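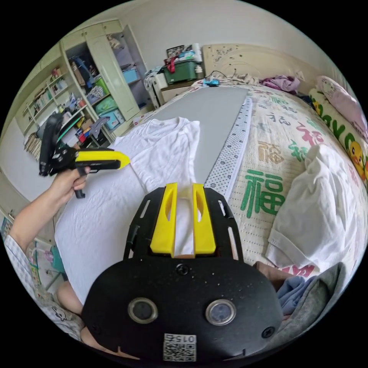

Jolura Handgreifer, paarweise geführt, Arbeit am T-Shirt

Jolura Handgreifer für Textilien
Geräteset zum Einlernen von Legearbeiten

Mit dem Jolura Handgreifer führt eine Person die Bewegungen aus, die später ein Roboterarm übernehmen soll. Die Bedienung erfolgt am Griff: ziehen schließt die Finger, loslassen öffnet sie. Aufgezeichnet werden Handbewegung, Fingerstellung und Kamerabild. Programmierkenntnisse sind für die Aufnahme nicht nötig.

Das Set ist für Wäschereien, Konfektionäre und Retourenbetriebe gedacht, in denen Hemden, Shirts und Kittel von Hand ausgelegt und gefaltet werden. Geliefert werden zwei Greifer, da die meisten Teile mit beiden Händen gelegt werden.

Ausführung
Gehäuse schwarz, Finger gelb, mit ovaler Aussparung. Zwei runde Sensoren nebeneinander auf dem Gehäuse. Jedes Gerät trägt ein Etikett mit QR-Code, über das die Aufnahmen dem Greifer zugeordnet werden. Ersatzfinger sind einzeln erhältlich und lassen sich ohne Einsenden des Geräts tauschen.

Einsatz im Betrieb
Die Wäscherei Dillutach arbeitet seit Juni mit dem Set. Elf Beschäftigte aus der Legerei wurden eingewiesen, aufgenommen wurden bisher 2.247 Faltvorgänge. Für ein einfaches Kleidungsstück wie ein T-Shirt empfehlen wir rund 4.000 Aufnahmen, bevor die Faltzelle Dulis den ersten Probelauf macht.

Für die Legerei ändert sich dadurch der Tagesablauf. Wer aufnimmt, legt in dieser Zeit weniger Stück als am Tisch. Das muss im Schichtplan stehen, sonst fehlt die Menge am Ende bei den Kolleginnen. Nach dem Anlaufen der Zelle bleiben Sichtkontrolle, Flecken, Sonderteile und das Nachlegen bei Störungen Handarbeit. Dillutach hat die Stücklohnzulage für aufnehmende Beschäftigte durch einen festen Stundensatz ersetzt.

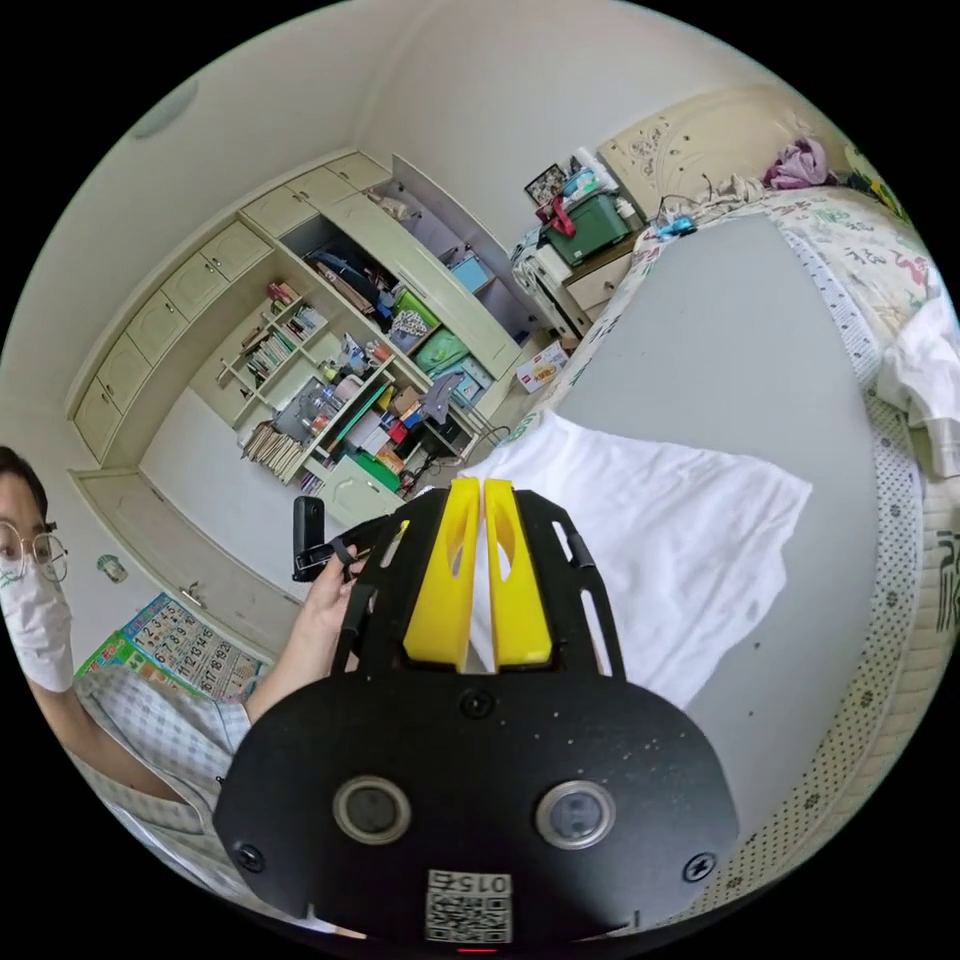 Illia Lytvynenko schreibt uns dazu, die erste Woche sei mühsam gewesen, weil man mit dem Greifer die Naht nicht fühle und viel genauer hinschauen müsse. Inzwischen gehe es flüssig. Ihm fehle aber eine klare Auskunft, was aus den Plätzen am Legetisch werde, wenn die Zelle läuft, und die solle jeder Betrieb vor der ersten Aufnahme geben.

Wir raten ebenfalls dazu. Zum Set gehört deshalb ein Vordruck für die Betriebsvereinbarung, in dem Aufnahmezeiten, Vergütung und der Umgang mit Bilddaten geregelt werden. Gesichter können im Kamerabild erscheinen. Die Software Lopes macht sie vor der Weitergabe unkenntlich, die Funktion ist ab Werk eingeschaltet.

Gearbeitet wird auf einer glatten, ebenen Unterlage. Das Shirt flach auslegen, den Halsausschnitt immer zur gleichen Seite. 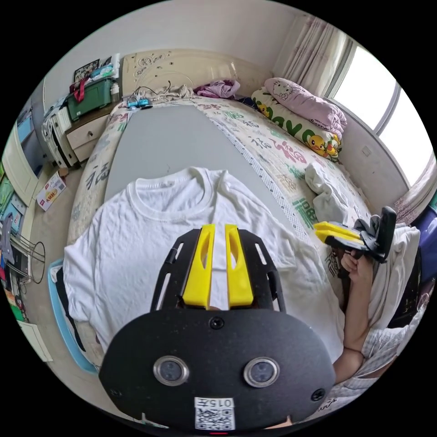 Lieferumfang und Preis
Zwei Handgreifer
Zwei Paar Ersatzfinger
Ladegerät und Transportkoffer
Software Lopes, Einzelplatz
Vordruck Betriebsvereinbarung

Preis je Set: 3.310 Euro zzgl. MwSt. und Versand
Einweisung vor Ort auf Anfrage
Stand: Juli 2019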